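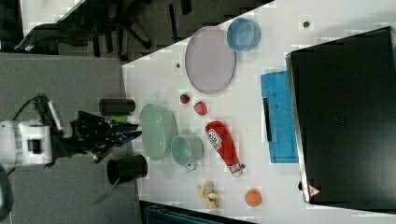 Table Setup, Kitchen Corner: Gallery

Dishes and play food on the white table, gathered for the Bukton kitchen pages. The set mixes plain household tableware with toy fruit. Colors were kept mostly pale for the dishes and mostly strong for the food, so that small items can be told apart at page size. Click a picture for the larger version.

Tableware, first view. Two black cups at the left side of the table, one upright and one on its side. The light green mug is also on its side, next to the deep oval dish. The lavender plate and the light blue bowl are at the far side. The blue cloth is folded flat into a rectangle on the right half. Ketchup bottle in the center.

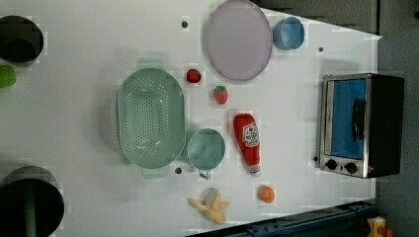
Photos and captions: Boris Šťastný | Trimisska | November

Tableware and oven, from overhead. The mint-green colander has an oval base with many small holes and a flat tab at each end. The smaller round bowl beside it is smooth and shallow, with a short gray handle. The toaster oven stands at the right end, stainless steel frame, glass door, black vertical handle.

Play food: two strawberries, one a darker red than the other, and a banana, partly peeled. The orange fruit is small and round. The ketchup bottle has a white label with red lettering.

Storage: the set goes back in 2 bins, dishes in the lower one, food and cloth in the upper one. Packing takes around 3 minutes. The bins are kept on the Zesitz shelf, left side.

Next gallery: Drawers and Cutlery
Back to Kitchen Corner index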